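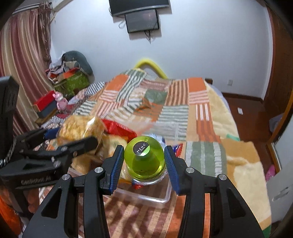

Sorting packaged food into a clear box

Lay everything out on a bed or table before packing. A rectangular plastic box with clear sides lets you check the contents without lifting anything out.

1. Stand bottles upright, caps tight.
2. Keep bread out until last — sliced loaves and rolls crush under very little weight.
3. Place puffed snacks on top. Do not press the air out of the bags.
4. Fill corners with small packets.

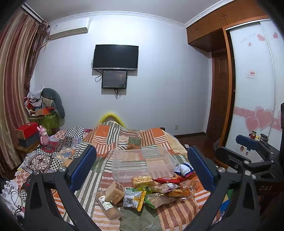 Clear box, still empty, with the bread and snack packets set out on the quilt.

Write the earliest use-by date on a card and tape it inside the lid.

51 shares
2 comments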